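**Koo play kitchen goes on sale 09/04/2021, dinner still not included**

PLOSTPORT – Bultia, the toy maker that once sold 3000 wooden toasters to parents who already owned a real one, today announced the Koo, a play kitchen for children who have opinions about backsplashes.

The Koo has a range hood, a microwave on its own shelf, and a black cooktop with a steel pot to put on it. A wooden spoon and a slotted spatula hang against white subway tile. Many adults in the Plostport office have asked whether it comes in their size. It does not.
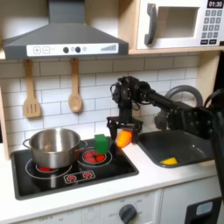

Bultia spent most of August watching young cooks at the Clorkico play center, where an early version of the kitchen was open to anyone who could reach the pot. The center logged 623 pretend meals during the trial. Soup led by a wide margin, and a good deal of it was served to people who had said they weren't hungry.

The trial changed a few things. The utensils now hang lower than they did in the first drawings, after several cooks solved the height problem by climbing. The designers also dropped a planned recipe booklet, which the children used as an ingredient.

"We went in with 65 ideas and came out with a kitchen," the company said in a statement. "Most of the other ideas were about sound effects. Parents were very clear with us on that subject." 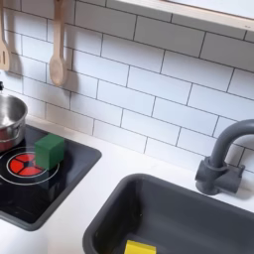 *Spoon and slotted spatula on the tile wall of the Koo, with the steel pot below.*

The Koo ships flat in 4 boxes. Bultia says one patient adult can put it together in an evening – two adults may need longer, depending on how they feel about instructions. The pot and both utensils come in the last box, so there is no cooking until the building is done.

The kitchen is sold through the Bultia shop in Plostport and at the Clorkico play center, where the trial kitchen remains open for soup.

Press samples can be requested from the Bultia office in Plostport. Please return the spoon.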